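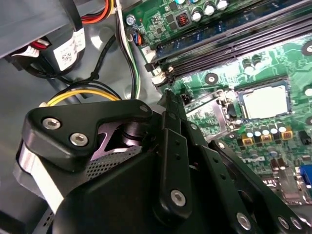 Greifer am offenen Rechner, kurz vor dem Prozessorsockel.

Wie man einen Roboterarm in die PC-Zerlegung holt, ohne die Werkstatt auf den Kopf zu stellen

Wer alte Desktop-Rechner aufarbeitet, kennt die Arbeit am Sockel: Handgelenk abknicken, zwischen Kabeln hindurchgreifen, Bügel lösen, Prozessor heraus, nächstes Gehäuse. In unserer Werkstatt in Ruklow nehmen wir dafür seit Januar einen Arm mit Zweifingergreifer zu Hilfe, und ich bin immer noch ganz begeistert, wie viel man dabei über die eigene Arbeit lernt! Die Anleitung richtet sich an kleine Betriebe, die etwas Ähnliches vorhaben. Programmieren kommt nur am Rand vor, dafür geht es viel um Plätze, Handgriffe und Absprachen.

Stand: 28. Februar 2023

Was ihr braucht

Einen Arm mit sanft einstellbarer Greifkraft
Eine Kamera nahe am Greifer
Einen festen Anschlag für die Gehäuse auf dem Tisch
Ablageschalen mit Schaumstoff, ESD-tauglich
Einen Not-Halt, den man auch im Sitzen erreicht
Eine Person, die den Ablauf bisher von Hand gemacht hat

Der letzte Punkt ist mir der wichtigste. Bei uns war das Sevim Kaplan. Sie hat in ihrem Leben wohl mehr als 1.000 Rechner zerlegt und hört am Klang, ob eine Schraube gleich ausreißt.

Schritt 1: Zuschauen und mitschreiben

Setzt euch an den Handarbeitsplatz und schreibt jeden Griff auf, auch die kleinen. Wir hatten erst »Prozessor ausbauen« als einen Punkt auf dem Zettel. Am Ende standen da: Kabel zur Seite legen, Kühler lösen, Reste der Paste abwischen, Hebel entriegeln, Halteplatte öffnen, Prozessor an den Kanten fassen, senkrecht anheben, ablegen. Kabel zur Seite legen kam in unserem ersten Plan überhaupt nicht vor, weil Sevim das nebenbei mit dem kleinen Finger macht.

Schritt 2: Aufteilen

Geht die Liste gemeinsam durch und entscheidet bei jedem Griff, wer ihn übernimmt. Unsere Aufteilung sieht derzeit so aus:

Von Hand: Gehäuse öffnen, Netzstecker und Netzteil prüfen, Kabel sichern, Kühler abnehmen, Paste entfernen, Halteplatte öffnen.
Mit dem Arm: Prozessor anheben und ablegen, Speichermodule ziehen, nachdem jemand die Klammern geöffnet hat.
Wieder von Hand: Sichtprüfung, Sortieren, alles, was klemmt.

Ja, das ist viel Handarbeit. Ikechukwu Haruna, der bei uns den Arm einrichtet, hätte gern auch den Hebel am Sockel automatisiert. Nach zwei Wochen Probieren haben wir das zurückgestellt. Der Hebel steht unter Spannung, sitzt je nach Platine anders, und ein Mensch hat ihn in einer Sekunde offen.

Schritt 3: Den Platz vorbereiten

Das Gehäuse liegt flach und stößt an zwei Seiten an den Anschlag. Lose Kabelbündel kommen mit Klettband an die Gehäusewand, vor allem die vom Netzteil. Ein Kabel, das quer durch den Anfahrweg hängt, kostet euch mehr Zeit als jede falsche Koordinate.

Achtet auch auf die Umgebung des Sockels. Kondensatoren stehen dort gern dicht beieinander und sind höher, als man denkt. Lasst den Greifer deshalb von oben kommen und legt einen Wartepunkt über der Platine fest, an dem er vor jedem Absenken anhält. Unserer liegt 40 Millimeter über dem Sockel. Das gibt der Person am Platz Gelegenheit, noch einmal hinzusehen und den Schritt freizugeben.

Und bitte: Licht! Der Metalldeckel des Prozessors spiegelt, und je nach Lampe sieht die Kamera dort nur einen hellen Fleck. Eine Leuchte mit Streuscheibe, seitlich angebracht, hat bei uns mehr gebracht als zwei Tage an den Bildeinstellungen.

Schritt 4: Mit Schrott üben

Nehmt für den Anfang Platinen, um die es nicht schade ist. Wir haben 10 defekte Boards aus einer Lieferung von Brukel beiseitegelegt und daran geübt, bis wir das Tempo und die Greifkraft beisammen hatten. Fangt mit der kleinsten Kraft an, bei der das Teil gerade noch hält, und steigert in kleinen Stufen. Verbogene Kontakte im Sockel seht ihr am besten unter der Lupe, also nach jedem Durchgang kontrollieren und das Ergebnis aufschreiben.

Übt dabei auch das Anhalten. Jede Person, die am Platz arbeiten soll, drückt mindestens einmal den Not-Halt und fährt den Ablauf danach selbst wieder an. Hanan Rawashdeh hat daraus eine kleine Runde am Morgen gemacht — Knopf drücken, quittieren, weiter. Dauert kaum so lange wie das Kaffeeholen.

Schritt 5: Die Rollen klären

Hier haben wir am Anfang einen Fehler gemacht. Der Arm stand schon auf dem Tisch, bevor wir mit allen gesprochen hatten, und natürlich kam die Frage, wessen Stelle er ersetzt. Redet darüber, bevor bestellt wird. Bei uns ist schriftlich vereinbart, dass niemand wegen des Arms Stunden verliert, und Yaowalak Inthanon aus der Disposition plant seitdem feste Zeiten für die Fehlersuche ein. Früher lief die nur mit, wenn gerade Luft war.

Verändert hat sich trotzdem einiges. Das ständige Beugen über das Gehäuse ist weniger geworden, dafür schaut man mehr auf einen Bildschirm, und das ermüdet auf andere Art. Wir wechseln deshalb alle 2 Stunden den Platz. Khairul Lumbantobing wollte zuerst gar nicht an den Arm und arbeitet heute am liebsten dort. Sevim macht es genau umgekehrt: Sie hat den Ablauf mitentwickelt und sitzt jetzt wieder lieber am Handarbeitsplatz. Beides soll gehen, finde ich.

Wenn es hakt

Greifer fährt neben den Sockel: Liegt das Gehäuse wirklich am Anschlag? Danach erst die Kalibrierung prüfen.
Prozessor rutscht aus den Fingern: Kanten auf Pastenreste kontrollieren, Greifbacken abwischen.
Speichermodul verkantet: Beide Enden des Steckplatzes ansehen, oft ist eine Klammer nicht ganz offen.
Kamera findet nichts: Leuchte versetzen, Linse putzen.
Arm hält ohne erkennbaren Grund an: Stehen lassen, Protokoll lesen, dann quittieren. Nicht von Hand wegdrücken.

Als Nächstes wollen wir die Liste mit den Platinentypen aufräumen und sie der Werkstatt in Kanulholm schicken, die gerade mit demselben Aufbau beginnt. Wer schon Erfahrung mit sehr flachen Gehäusen hat, schreibt uns bitte, da kommen wir mit dem Handgelenk des Arms noch nicht gut hinein.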